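Rerevlow-Richtlinie

Die Rerevlow-Richtlinie (auch Rerevlow-Regeln, kurz RR) ist ein Regelwerk für die Aufnahme von Demonstrationsdaten mit handgeführten Greifern. Entstanden am Standort Cultomholm, später von der Werkstatt Pietrzak und dem Projekt Korkedow übernommen. Keine Norm im rechtlichen Sinn, eher Hausordnung mit Anspruch. Aktuelle Fassung: Stand 3/7/21.

Geltungsbereich

Gilt für beidhändige Aufnahmen am Tisch, bei denen eine Person zwei Greifer führt und Gegenstände bewegt, stapelt oder montiert. Gilt nicht für fest montierte Roboterarme; für diese verweist die Richtlinie auf die jeweilige Betriebsanleitung und die üblichen Vorschriften zur Maschinensicherheit. Mobile Plattformen: nur Anhang B, unvollständig.

Geschichte

Erster Entwurf im Februar, damals noch eine lose Sammlung von Zetteln aus Cultomholm. Anlass waren Datensätze, die sich nicht zusammenführen liessen: Tische an anderer Stelle, Greifer unterschiedlich kalibriert, Startpositionen nirgends notiert. Im Korkedow-Bestand waren 1336 Aufnahmen betroffen, ein Teil davon wurde verworfen. Die zweite Fassung brachte die Gliederung in 9 Abschnitte, die bis heute gilt. Pietrzak steuerte den Abschnitt über Kabel bei.

Inhalt

Arbeitsplatz. Position des Tisches auf dem Boden markieren, mattes Klebeband, dunkel auf hellem Grund oder umgekehrt. Markierungen bleiben bis zum Ende einer Serie kleben. Unterlage einfarbig und plan aufliegend. Gebrauchsspuren sind zulässig, Austausch mitten in der Serie nicht.

Greifer. Vor jeder Sitzung Finger ganz öffnen und schliessen, Nullpunkt prüfen, Schrauben der Anbauteile nachziehen. Links und rechts werden nicht getauscht, auch nicht bei Linkshändern. Wechsel der Finger nur paarweise und mit Eintrag im Protokoll.

Kabel. Zuführung von unten oder von der Seite, nie quer über die Arbeitsfläche. Genug Spiel lassen, so dass beide Arme voll gestreckt werden können. Überlänge in Schlaufen ablegen, ausserhalb des Laufwegs.

Gegenstände. Gewichte und Prüfkörper mittig aufsetzen, sofern die Aufgabe nichts anderes verlangt. Bei kleinen Möbeln und Gestellen zuerst die Standfestigkeit prüfen, dann belasten. Nicht benötigte Teile vor der Aufnahme wegräumen.
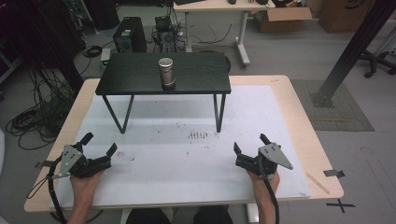

Ablauf. Jede Aufnahme beginnt und endet in Ruhestellung, beide Greifer offen. Nach 20 Durchgängen Pause, Dauer mindestens sieben Minuten. Abgebrochene Durchgänge werden behalten und gekennzeichnet, nicht gelöscht. Kleidung: enge Ärmel, kein loser Schmuck.

Protokoll. Pflichtangaben sind Aufgabe, Kennung der Greifer, Kalibrierstand, Unterlage, Abweichungen. Der Name der ausführenden Person wird durch ein Kürzel ersetzt, Schlüssel getrennt aufbewahrt.

Kritik

Bemängelt wird vor allem die Strenge beim Arbeitsplatz. In Korkedow wurde eingewandt, das feste Raster führe zu gleichförmigen Daten, mit denen sich schlecht auf andere Räume verallgemeinern lässt. Cultomholm hält dagegen, Abwechslung müsse geplant und protokoliert werden, sonst sei sie nicht auswertbar. Eine Lockerung für Serien mit wechselnden Hintergünden ist vorgeschlagen, bisher ohne Beschluss. Offen ist auch die Pausenregel: Pietrzak will sie nach Gewicht der Greifer staffeln.

Siehe auch

Kalibrierung, Teleoperation, Imitationslernen, Greifsystem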